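Tangerine

The tangerine is a small, sweet citrus fruit with a loose orange skin, and one of the most cheerful things a winter kitchen can hold. It belongs to the wider mandarin family and takes its name from Tangier, the Moroccan port through which many of the fruits once reached Europe. The word began as an adjective for anything from that city and only later settled on the fruit.

Name and relatives

What counts as a tangerine depends a good deal on where you are standing. In Britain the word is used loosely for almost any small, easily peeled orange fruit, while growers and botanists tend to be stricter. Clementines and satsumas are close relatives, and shops often sell all of them under the general heading of "easy peelers". The clementine is usually seedless or nearly so. The satsuma, much loved in Japan, has an especially baggy skin that almost falls away in the hand.

Mandarins are among the ancestral species of cultivated citrus, and this is where the story gets really exciting. Along with the pomelo and the citron, they stand behind a huge share of the citrus we eat today. The sweet orange itself is a cross between mandarin and pomelo, so the humble tangerine is much closer to the root of the family than its bigger, more famous cousin!

The fruit

Tangerines are slightly flattened at the top and bottom, and smaller than most oranges. The peel is thin and full of tiny oil glands, which burst when it is bent and give off that wonderful sharp scent (hold a piece near a candle flame and the oil will spark). Inside, the segments part easily, each wrapped in a fine skin and trailing white threads of pith.

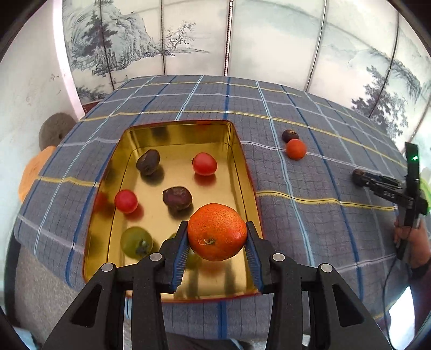 A tangerine, showing the dimpled peel and the small dried stem end.

The flavour is sweeter and less acid than that of an orange, with a perfumed note that varies a great deal between varieties. Fruit that feels heavy for its size is generally the juiciest. Colour is a poor guide to ripeness, as the skin turns orange in response to cool nights and may stay greenish in warm places even when the flesh is perfectly sweet.

Growing

The trees are evergreen, fairly small, and covered in white, strongly scented blossom in spring. They cope with cold rather better than lemons or limes, though a hard frost will spoil the crop. Many trees fall into a pattern of a heavy harvest one year and a light one the next, and growers thin the young fruit to even things out.

In the kitchen

Most tangerines are eaten fresh, but they make a bright, delicate marmalade and a very good sorbet. Dried mandarin peel, known in Chinese cooking as chenpi, is prized for its deep, bittersweet flavour and is often aged for years before being added to soups, braised duck or tea.

Customs

In Britain a tangerine in the toe of a Christmas stocking is a long-standing habit. At Lunar New Year, mandarins are given in pairs as a wish for good fortune.

See also: Clementine, Satsuma, Pomelo, Marmalade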